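Erament: your questions answered

Last updated 7 Jan 2021

I get a lot of the same emails about this project, so I've put my replies in one place. Shout if yours is missing!

What is Erament?
It's my method for teaching a robot to open household doors it hasn't met before. I show it a person's attempts, it guesses where the hinge is, and then it keeps correcting that guess as it pulls. The name means nothing, I just liked it.

How much data did you use?
324 demonstrations in the end, of which I kept 300 for training. The other 24 had bad timestamps (my fault, I changed the logging halfway through).

Why do you bang on about washing machines?
Because they're horrible! A cupboard gives you a nice straight edge to work from. A round door gives you a curve, a shiny glass bulge and very little that tells you which side swings. I love them as a test.
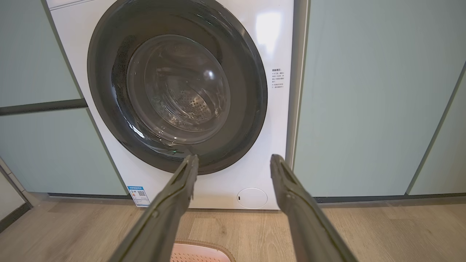 Wrist camera view with the fingers spread, washing machine door ahead.

Doesn't the glass confuse it?
Yes, quite a bit. Bright reflections slide about as the wrist moves, and the first version chased them. Now I compare 2 views before trusting any edge, and the outer ring of the door gets more weight than the glass.

So does it work?
Better than I'd hoped, worse than I'd like. Over 50 trials on doors kept out of training, it beat Flenano, the older method I compare against, on round doors. On plain cupboards the two came out level, so if cupboards are all you've got, Flenano is simpler and I'd stick with it.

Can I run it on my own arm?
Probably, if you have a two-finger gripper and a camera on the wrist. I've only tried it on our Gadside arm, so expect to fiddle with the calibration for an afternoon.

Where's the code?
It's going up in March, along with the Belmonte set of door recordings. The training scripts need a tidy first (they're a mess, sorry).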